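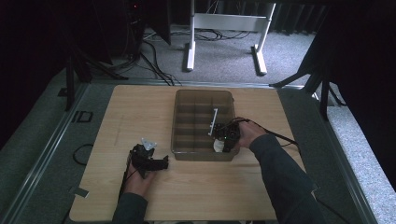
Both hands busy: one gripper resting beside the tray, the other over a front compartment with something white and rounded in it.

Open Day at Prilgate: The Sorting Table
Posted December 27, 2018

Gallery and notes by Perihan Şimşekoğlu

Vusto opened its Prilgate workshop to the public in September, and I have been meaning to put this page up ever since. Those who came will remember the drive, which is 25 minutes from the station if you trust the signs and a good deal longer if you follow the man in front, as I did. I was handed a visitor badge with the number 96 on it and a cookie in a paper napkin, and told that the robots were through the second door on the left. The second door on the left was a closet. The robots were through the third.

I had promised myself I would see everything. I saw the sorting table, and then I saw the sorting table again, and by the time I looked up they were stacking the chairs.

The task is putting small things into small compartments. My grandmother did it with buttons while listening to the radio. At Vusto it involves two hand-held grippers, a good many cables and a person in long sleeves with remarkable patience. The grippers go where fingers would normally go, and the idea is that a machine can later learn from the way a person moves them. Şükran Kaplan, who ran the demonstration, put it to us more simply: "We do it badly for a while, then we do it well, then we teach it the second part."

A few things I wrote on the back of the program:

On the tray. It's smoky brown see-through plastic, the kind of thing that sits in a bathroom drawer and fills up with hairpins. Someone behind me asked if it was specially engineered. Şükran said it was specially purchased.

On the cables. I counted myself lucky to be wearing flat shoes. There were black cables on the carpet, black cables on the table and black cables running off the grippers themselves. A boy of nine or so wanted to know why the robots of the future weren't wireless. He got a long and serious answer about delay and batteries, and I think he regretted asking.

On taking a turn. Visitors were allowed five minutes each. You think you know where your hand ends, and then you are holding a gripper and it ends somewhere else. I tried to pick up a foam ball and drop it in a corner compartment. I dropped it in the compartment next door, twice, and was told this was useful information. I have never been so kindly insulted.

On the competition. A retired dentist beat all of us. He said it was very much like work, only quieter.

On the software. The program that stores the recordings is called Niazi, and the next version of the gripper will be the Gravance. I asked where the names came from and got two different stories from two people standing next to each other. Vusto has 3870 recordings of the sorting task so far. Mine were not added, a decision I support.

On the refreshments. The coffee came from a machine that needed three people to operate it. Draw your own conclusions about automation. The cookies were excellent and were handed out by hand.

The next open day hasn't been set. Şükran says it will probably be the folding table's turn, with dish towels, and that visitors may bring their own. I have started practicing at home with a pair of salad tongs, and my family has asked me to stop doing it at dinner.

If you were there and have pictures of the dentist, please send them in and I'll add them to the page.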